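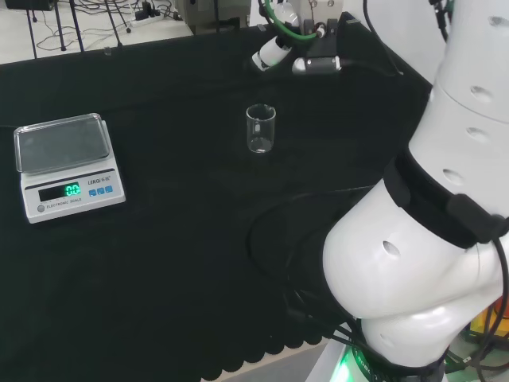
Séance 3 – Est-ce que les machines savent faire les corvées ?

Bon, on reprend là où on s'était arrêtés, avec la question que vous me posez tous les ans et à laquelle je réponds toujours un peu à côté : à quand le robot qui range la cuisine ou qui tient un poste d'atelier tout seul ? Je vais essayer d'être plus net cette fois (essayer, hein !).

D'abord, ce qu'on sait faire. Prendre toujours la même pièce, au même endroit, et la poser dans le même bac, ça marche très bien et depuis longtemps. À l'usine Rey, que certains d'entre vous ont visitée en février, les bras de la ligne d'emballage font exactement ça, et ils le font mieux que moi. Mais déplacez le bac d'une largeur de main sans prévenir le programme et vous verrez la tête du chef d'équipe.

Ensuite, ce qu'on sait faire à moitié. Le projet Vanivano, dont je vous ai mis le rapport sur la page du cours, a fait 676 essais de petites tâches de maison et de paillasse : poser un verre, ouvrir un tiroir, plier un torchon, peser quelque chose. Taux de réussite global, presque 75 %. Ça paraît beaucoup ! Maintenant imaginez que vous cassez un verre sur quatre en mettant la table. Et une corvée, c'est rarement un seul geste : si chaque geste réussit trois fois sur quatre et qu'il en faut deux à la suite, on tombe à 56 %. Avec trois gestes, 42 %. Faites le calcul pour vider un lave-vaisselle, c'est déprimant (et je suppose ici que les échecs sont indépendants, on en rediscutera).

Prenons la pesée, parce que c'est un cas que j'aime bien. Pour vous, mettre un bécher sur une balance, ça ne mérite même pas un verbe. Pour la machine, il faut trouver un objet transparent, le serrer assez pour qu'il ne glisse pas, pas trop pour ne pas le fendre, le poser bien à plat, lâcher sans l'entraîner, puis attendre que l'affichage se stabilise. 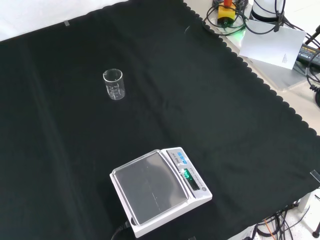 Fig. 2 – Bécher vide et balance électronique sur nappe noire.

Regardez le bécher : on voit le tissu noir à travers. Une caméra de profondeur classique a vite fait de mesurer ce qu'il y a derrière au lieu du verre lui-même, et le plateau, avec son capot en plastique transparent qui brille, n'arrange rien. Le fond uni aide un peu. Chez vous, sur une toile cirée à fleurs, bon courage.

Alors, ma réponse ? À l'atelier, oui, dès qu'on accepte d'aménager le poste autour de la machine. À la maison, pas encore – et je me méfie beaucoup des vidéos de démonstration, surtout quand elles sont accélérées.

Pour la prochaine fois : lisez la partie 2 du rapport Vanivano et l'article Skarkden sur la saisie d'objets transparents (sautez l'annexe). Choisissez une corvée que vous détestez, découpez-la en gestes élémentaires et dites-moi lequel vous semble le plus dur à automatiser. Une page suffit. On se retrouve en salle Zolitz, comme d'habitude.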